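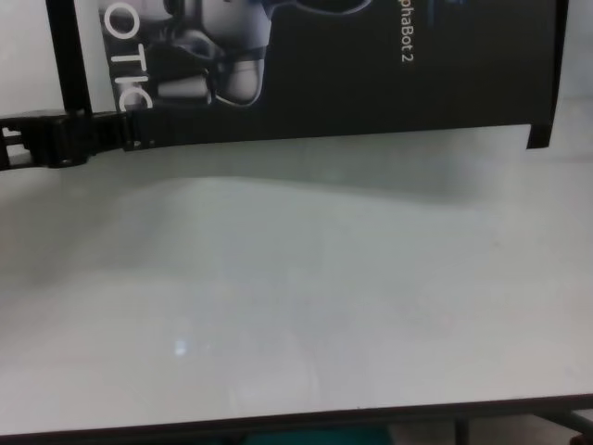 black box, white table

1/ Okay, a little roundup of stuff that made me feel good about people this week, since my feed has been nothing but yelling. Grab a coffee.

2/ First up, Tamara Surdu. She's a hairdresser in Kirklow who started posting her alopecia photos in October, bare head, no filter, no sad piano music. She figured maybe her cousins would see them. Last time I looked there were 2,186 comments and I read way too many of them on my lunch break.

3/ My favorite was from a girl who wore a hat to every single class for two years and went without it the morning after she saw Tamara's post. I had to go stand in the hallway for a minute!!

4/ Tamara has a rule for the comments, btw. You can say you're scared, you can say you're mad, you can't give anybody hair growth tips. She deletes those on sight (someone tried to sell her rosemary oil. GONE)

5/ Next: Song's new album. I know, I know, I never shut up about her. But she did a long radio interview about taking time off after her label dropped her, and she sounds so much lighter now. She said she's writing in the mornings and sleeping at night "like a regular person." Good for her

6/ The album's called Flistirine and I can't spell it without checking. Track 2 is the one. Play it in the car with the windows down, then play track 7 when you get home and need to sit on the floor a bit.

7/ Also loved this: Orlando Escobar and Kristaps Rozīte run a dads' group in Pestholm where the guys learn to do their daughters' hair. It was just the two of them and one comb at the start. Now there are 20 dads, and a waiting list!

8/ They put up a clip of Kristaps attempting a fishtail braid and the kid's face the whole way through... she's 14, she has opinions. The braid is pretty decent though?

9/ Someone asked if they take uncles. They take uncles.

10/ Not everything's sunshine. Tamara also wrote about a job interview where she was asked if she'd "consider a wig for the customers." It's a hard read but please read it, the replies from other women with the same story go on forever.

11/ Tell me what I missed, I want at least one more for next week. Animals are fine. Babies are fine. No rosemary oil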